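Speaker notes: The Kevum almanac and the printer who went to prison for it
11 March 2022

Slide 1. Hello and thanks to Yesenia Alvarado for the invitation. Say straight away: this is a talk about a calendar. I love this calendar! Ask who has an almanac at home.

Slide 2. Kevum in the 1620s. Small river town, two churches, one press. Sárközi takes over the press from his father-in-law and starts an almanac for farmers: moon phases, market days, when to geld a pig. First run is 302 copies. We know because he complained about the paper bill (read the bill aloud, it's wonderful).

Slide 3. The saints' days. Sárközi leaves out 73 feasts and fills the gaps with "this day in past years" entries – floods, comets, a hanging or two. People adored them. By the fourth year he is printing 1,000.

PAUSE. Pass round the facsimile.

Slide 4. The trouble. An August entry notes the burning of a preacher at Wukimov and calls him "a learned man". Three words! The bishop's court wants them struck out. Sárközi says he will print a correction and then prints the same three words again in bigger type.

Slide 5. The trial. Keep this short, they can read the transcript in the handout. Do mention the neighbour who swore he only bought it for the tides. Kevum has no tides.
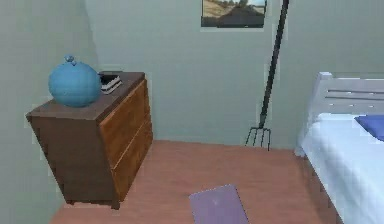

Early Modern Print Group, Department of History, Skasville

Slide 6. Prison and after. Fourteen months, then release on a fine. His daughter keeps the press going the whole time, and I think her issues are the best of the lot. Her weather notes are so sharp, and she puts the feasts back in but in tiny letters.

Slide 7. What survives. 70 leaves, mostly used as binding waste. Credit Abelardo Ayala, who found the two August leaves inside a hymn book and rang me at breakfast. Show the watermark if the projector is behaving.

Questions. Someone will ask about the pigs. Answer is on page 2 of the handout.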